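From: Nélida Echeverría
To: Zorniddale Spinners and Dyers list
Date: 17 August 2025
Subject: Re: Walnut husks going grey on me

Hi all,

Sorry for the slow reply, I've been up to my elbows in the Kukari fleece (more on that further down, brace yourselves). Quoting the original so people who've joined since can follow along:

> I've done three pots with husks from the tree behind the hall and every one of them has
> come out a sort of grey-brown, like wet cardboard. Same alum as always, same wool. Last
> year I got a lovely warm brown from the same tree and I want it back! The only things
> that have changed are that I collected the husks a bit later and I'm using the big old
> pot from the shed because my stainless one has a split handle. I've rinsed and rinsed.
> Is it the husks or is it me? Also, does anybody know whether the greyness will wash out
> over time or am I stuck with it?
> – K.

K., my money is on the pot. What's it made of? If there's bare iron anywhere in it, or an enamel pot with chips down to the metal, you've got iron in your dyebath whether you wanted it or not, and iron will drag walnut down to grey and charcoal faster than you can say "saddened". Have a look at the rim and around the rivets, because that's where mine always went first. Late husks can be a bit dull too, but in my experience they just give you a weaker brown, and you can fix that by using more of them.

As for washing it out, no, I'm afraid the colour is what it is. You could overdye with madder, which gives a sort of brick brown that I really like for socks. Or leave it! Grey-brown is a perfectly good colour and half of us spend our weekends trying to get it on purpose.

If you do go again, my recipe for what it's worth: equal weight of husk to dry wool, soak the husks in a lidded bucket for a week, simmer them an hour, strain them through an old pillowcase, let it cool, then in with the wetted-out wool and bring it up slowly. I don't bother with a mordant for walnut at all any more. I tried two skeins side by side a while back, one with alum and one without, and the alum one was a touch yellower and that was the only difference I could find. Leave it in the pot overnight. And wear gloves, my fingernails were a disgrace for most of February.

Somebody asked off-list about water. Ours is tank water and very soft, so my madder tends to come out orange unless I put a bit of chalk in. If you're on the bore you've probably got the opposite problem and I'm jealous of your reds.

Now, the fleece. I bought a Kukari cross from the woman past the saleyards who I think some of you know, and it is gorgeous – long, silvery, loads of lustre – and absolutely full of burr. I skirted it on the back verandah and filled a feed bag with rubbish before I even got to the good part. I've washed it in small lots in the laundry tub with very hot water and no agitation at all, and it's coming up beautifully, but it's slow going. I reckon I've got another fortnight of it. If anyone wants to swap a bag of washed locks for something darker, give me a yell. I'm after a true chocolate if there's such a thing left in the district.

I'm spinning it on the Kanaan, which I know some of you are sick of hearing about. For the newer people, it's a second-hand upright wheel I bought last year and have been defending ever since. It has a funny little clunk on the downstroke which I've cured twice, once with leather and once with a bit of bicycle tube, and the tube seems to be holding. The take-up is a bit fierce for long wool so I lace the yarn across the flyer hooks, and that tames it. My plan is a two-ply at about sport weight for a jumper. I worked out I need 2,178 metres if I do the big collar, and I'm trying very hard to be sensible about the big collar.

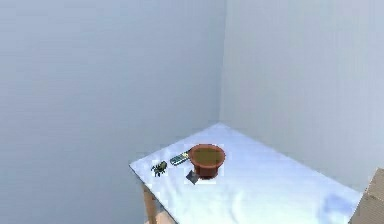 On the Gokis carder, since two of you have asked: yes, I still have it, and yes, you can borrow it. It likes to be fed thin. If you can't see daylight through the fibre going in, you're putting in too much, and it'll wrap round the small drum and you'll be picking it out with a knitting needle and swearing. Please clean it between colours. Last time it came home with what I can only describe as a purple alpaca living in it, and I'm still finding bits in my whites.

A couple of other odds and ends. I still have the indigo vat going, it's a fruit one and it's been a bit sulky in this cold. I've got it wrapped in the dog's old blanket next to the hot water system and it's gone from murky to a decent yellow-green with a coppery film, so I think we're back in business. If you want to bring a skein or two round for a dip, please scour it properly first. I'm begging you. Any grease at all and it goes patchy, and then you'll look at me like it's my fault.

And does anybody have a spare copy of the old dye plant notes with the eucalyptus pages in it? Mine has lost everything after the silver dollar gum and I can't for the life of me remember how long I used to cook the leaves to get that rusty orange. Three hours? It might have been longer. I've a big bag of prunings drying in the shed and I'd like to get on to it before the possums do.

K., let us know about the pot, and if you want a loan of a stainless one I've got a spare that holds 34 litres and you're welcome to it. It's a beast to lift when it's full though, so bring a bucket.

Cheers,
Nélida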